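Part 3: Comparing two hand-held grippers before you pick one
Set-up notes by Cor Lambrechts, last changed December 20, 2024

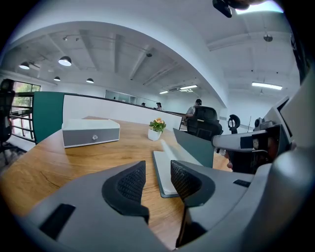
Before you start

I wrote this part after I'd done the comparison badly, twice, and had to throw out both sets of notes. If you've come straight from Part 2 you should already have both grippers charged and the Mellum recorder talking to your computer. If the recorder still shows the orange light, go back and fix that first (it's almost always the cable).

I do all of this on an ordinary wooden table in the office with the usual stuff lying on it. You can clear yours if you like, but I want to know how a gripper copes with a notebook and a potted plant in the way, so mine stays messy.

You'll need:
Both grippers, in my case the Brason and the Niskanen
The Mellum recorder and its short cable
A spare set of finger pads for each gripper
A handful of small things to pick up, nothing fragile on the first day
A notepad, or a text file if your handwriting is like mine

Step 1. Look over the finger pads
Open each gripper all the way and look at the inside faces of the pads. Textured pads love to collect lint, and a pad with lint on it will drop things that a clean one holds just fine. Wipe them with a barely damp cloth and let them dry. Then close the gripper slowly and see that both pads meet at the same time. If one side gets there first, loosen its screw, nudge it over and tighten it again.

Note: don't use alcohol wipes on rubber pads. I did, and they went shiny and slippery within a week.

Step 2. Set the camera view
Plug in the first gripper and open the live view in Folline. You want both finger pads coming up toward the center of the picture, with a gap between them where you can see the tabletop. The gripper body will fill a good part of the bottom, and that's fine, leave it. With a wide lens you'll also get half the room and the ceiling lamps. I used to fight this by tilting the camera down, but then I lost the far end of the table and the tracking got jumpy, so now I just let it see the room.

Step 3. Lock the exposure
Point the gripper at the table, wait for the picture to settle, then press Lock in the side panel. Now swing slowly toward the window and back. The window may blow out a bit, but the pads and the table should keep the same brightness the whole way. If they don't, the lock didn't take. Press it again and hold it down until you hear the click.

Caution: lock the second gripper too! Each one keeps its own setting, and Folline doesn't warn you if only one is locked. That's how I lost my first set of notes.

Step 4. Get the second gripper in view
Hold one gripper in each hand and bring the second one in from the right until its jaw reaches into the first one's picture. Stay there while the tracker finds it. A green outline means it's found. A yellow one means it's guessing, so move your hand a little and try again — don't accept the yellow, it'll drift later and you'll blame the gripper.

Keep your fingers well back on the grip while you do this. They'll still show up a little under the jaw and that won't bother anything, but a thumb across the front will.

Step 5. Run the open and close test
Squeeze and release each gripper 300 times in total, with a break whenever your hand wants one. It's dull, I know. Put some music on. You're feeling for any change in the squeeze, and the Mellum is logging the gap on every cycle, so don't rush and don't stop halfway through a squeeze. When you're done, save the log under the gripper's name. My Niskanen log came out at 3,939 lines, and yours can be shorter or longer depending on how slowly you squeeze.

Step 6. Pick things up
Choose five objects and use the same five for both grippers, in the same order. Pick each one up, hold it over the table for a slow breath, and put it back down. Write down drops and slips separately. A slip is when it moves in the pads but stays put, and I count that as a pass with a grumble next to it.

Note: swap hands and do it all again. I'm much clumsier with my left, and the first time around I gave one gripper a terrible score that really belonged to me.

Step 7. Save and unplug
Stop the recording in Folline before you pull the cable. Pulling first leaves you with a file that won't open. If you've done it anyway, the repair tool is in Part 5, under Broken recordings.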